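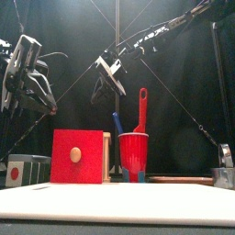

Last modified: October

4. Water uptake and care of wooden cutting boards in shared kitchens

4.1 Background to the household survey

The laboratory results in Section 3 show how a wooden board takes up and loses water under fixed conditions. They say little about boards in daily use. A board in a shared kitchen is washed by several people, dried in several ways and put back wherever there is room. The Drellelberg survey was designed to record these habits and to set them beside the condition of the boards themselves.

Households were approached through two tenant associations in Drellelberg and through the Trarkine student residences. Of the 300 households that returned a complete form, 40 agreed to lend a board for measurement and to use a loan board in the meantime. The lent boards were kept in the conditioning room until their mass was stable and were then measured for thickness, cup and surface roughness. Boards with glued repairs were measured but left out of the averages.

The form asked for the usual method of washing, the usual place of drying, whether oil or wax was ever applied, and the age of the board as far as it was known. Age was often given as a guess or left blank. For this reason it is used below only as a rough grouping (newer, older, unknown) and does not enter the regression.

4.2 Washing and drying habits

Hand washing under a running tap was the most common method. Most respondents washed the upper face and gave the lower face a quick rinse or none. This matters for cupping. Where one face is wetted more often than the other, the wetted face swells first, and later, after repeated cycles, the board tends to set with that face slightly hollow. The effect is well known in flooring and tabletops and was seen here in boards of all the common species.

Drying habits varied more than washing habits. Boards were stood on edge in a rack, leaned against a wall, laid flat on the bench, or hung from a hole in the handle. Boards dried flat had a larger average cup than those dried on edge, and the difference held when thin boards were removed from the sample. Leaning a board against a tiled wall gave results between the two. The lower edge of a leaned board often sits in a thin film of water on the bench, and end grain takes up water far faster than the face. Dark staining along the lower end was recorded mainly in this group.

Use of a dishwasher was reported less often than expected. It is possible that some respondents under-reported it, as the covering letter mentioned care instructions. Among boards known to have been through a dishwasher, open glue lines were frequent, and the surface was rougher to the touch even where no split could be seen.

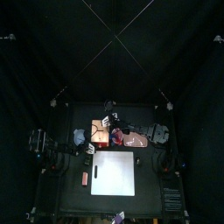 Does oiling a wooden cutting board stop it from taking up water?

Oil slows the uptake of water through the face but does not stop it, and it has less effect on end grain unless several coats are applied.

4.3 Oils and waxes

Respondents who oiled their boards used mineral oil, linseed oil, cooking oil or a prepared paste. The only prepared product named often enough to be treated on its own was Bouvier board paste, a blend of oil and beeswax sold at hardware shops in the region. To allow comparison, sample blocks were cut from new stock and treated with each of the finishes at the same rate of cover, then placed face down on wet felt.

In the early part of the test, all of the treated blocks gained mass more slowly than the bare blocks. The paste gave the slowest gain, followed by linseed oil, with mineral oil and cooking oil close together. By the end of the test the gap had narrowed. The finish changes the rate of uptake far more than it changes the final moisture content, and a board left wet overnight will swell whether it has been oiled or not.

Cooking oils raise a separate problem. Several of the lent boards had a sticky surface and a stale smell that respondents put down to the wood. In each case the form recorded olive or sunflower oil as the usual treatment. The stickiness could be scraped away with a card scraper, and the wood beneath was sound. We therefore treat the smell as a fault of the finish and have not counted it against the board.

Frequency of oiling was hard to establish. "When it looks dry" was a typical answer — and a reasonable one, although it makes any dose calculation impossible. The results are given only as oiled or not oiled within the past season.

4.4 Knife scoring and surface recovery

Scoring was measured with the Clovine roughness gauge described in Section 2. The gauge draws a fine stylus across the grain and reports the mean depth of the profile. It was built for painted panels, and its range had to be reset for deep cuts. Readings near the centre of a board were higher than those near the rim, as would be expected, and boards used on both faces had lower readings on each face than boards used on one.

Shallow cuts in softer species partly closed after wetting. To test this, a set of blocks was scored with a weighted blade for 2,000 strokes, measured, wetted, dried and measured again. Mean depth fell in the softer blocks and hardly changed in the dense ones. The recovery is useful to the owner in that the board looks smoother, yet a closed cut is still a cut. Dye placed on the surface before wetting was later found below the closed lip when the blocks were sectioned.

Sanding removed the scoring in all cases, at the cost of thickness. Boards that had been sanded on one face only were more likely to be cupped, which agrees with the moisture results above: new wood exposed on one side takes up and gives off water faster than the old, oiled wood on the other. 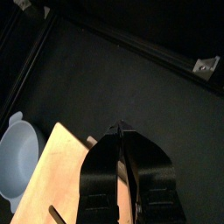

Volume 40, Issue 5

Figure 4. A light wooden cutting board with fine grain and a rounded corner.

4.5 Corner and edge shape

Pale boards with rounded corners (Figure 4) are common in the shops that serve the survey area. Square corners were more often bruised, and bruised end grain showed a wider band of staining than sound end grain on the same board. A rounded corner appears to spread the force of a knock over more fibres. The survey was not designed to test this, and the rounded boards in the sample also tended to be newer, so the two effects cannot be separated here.

Edge shape had no clear link with cupping. Boards with a juice groove were slightly more likely to be split near the rim, with the split in most cases running along the bottom of the groove. The groove holds water after the rest of the face has drained, and it is also the thinnest part of the board. Either cause would be enough.

4.6 Limits of the survey

The lent boards came from people willing to part with a board, and a household with one much-used board may have been less willing to do so. Boards in very poor condition may also have been thrown out before the survey took place. Both effects would make the sample look better than the boards in use. Indoor humidity was recorded at the Trarkine residences but not in the other homes, and the heating season had begun before the last boards were collected. Mass readings were corrected for this in the manner set out in Section 2; the cup readings were not.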